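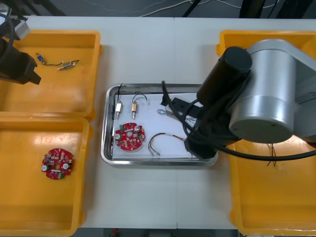 Ferhat Kılıçarslan hat nach der letzten Stunde gefragt, ob man die Teile nicht einfach alle in eine große Kiste legen könne, am Ende komme ja doch alles wieder zusammen. Die Frage ist gut, und ich möchte ihr den Anfang dieses Skripts widmen, auch wenn wir dadurch mit den Steckverbindern erst nächstes Mal fertig werden.

Kurs Kleinteile und Baugruppen, Blatt 4: Sortieren und Bereitlegen

Wer schon einmal einen ganzen Nachmittag lang Ventile, Fühler und Platinen aus einem gemeinsamen Karton gefischt hat, der weiß, wie schnell sich ein dünnes Kabel um alles wickelt, was in seiner Nähe liegt. Deshalb arbeiten wir in diesem Kurs mit den gelben Kunststoffkästen und der Edelstahlschale dazwischen. Die Schale ist der Ort, an dem ausgebreitet und angeschaut wird, die Kästen sind der Ort, an den ein Teil gehört, sobald Sie sich entschieden haben. Bitte nehmen Sie sich für diese Entscheidung ruhig Zeit, es drängt Sie keiner!

Weißes Papier in der Schale
Legen Sie den Boden der Schale immer mit einem weißen Blatt aus. Kleine messingfarbene Teile wie unsere zylindrischen Magnetventile heben sich darauf schön ab, und Sie können mit Bleistift danebenschreiben, was Ihnen auffällt. Das Blatt heften Sie nachher bitte zu Ihren Unterlagen (die Gruppe vom Juli hat daraus ein richtiges kleines Archiv gemacht, sehr lesenswert).

Fühler mit Leitung
Eine Sensorbaugruppe besteht für uns aus Stecker, Leitung und Fühlerkörper, und die drei bleiben zusammen. Fassen Sie am Körper oder am Stecker an, nie in der Mitte der Leitung. Ein Fühler darf im Kasten gern schräg liegen, wenn die Leitung dadurch ohne Knick auskommt. Auf das kleine Gewinde an der Spitze achten wir besonders. Im Katalog von Cisel finden Sie passende Schutzkappen unter der Nummer 1532, bei Plisenel heißen sie anders, passen aber auch.

Leiterplatten
Platinen kommen in einen eigenen Kasten. Auch eine runde mit gewelltem Rand und Loch in der Mitte, wie die rote, fasst man am Rand an. Die Bauteile auf der Oberfläche zeigen nach oben, und es wird nichts daraufgelegt, auch kein Zettel mit Büroklammer. Ich erwähne die Büroklammer, weil ich dieses Jahr schon zwei gefunden habe.

Magnetventile
Ventile legen wir nebeneinander, die Stifte alle in dieselbe Richtung. Das klingt pedantisch, ich weiß, aber ein verbogener Stift fällt in der Reihe sofort auf. Zum Vergleich der Bauformen lesen Sie bitte bei Baysal den Abschnitt ab Seite 359.

Bis zum nächsten Mal
Zeichnen Sie einen Arbeitsplatz für fünf Teilearten Ihrer Wahl und schreiben Sie zu jedem Kasten einen Satz. Die Dravuleck-Liste mit den 47 Bezeichnungen liegt im Ordner neben der Tür.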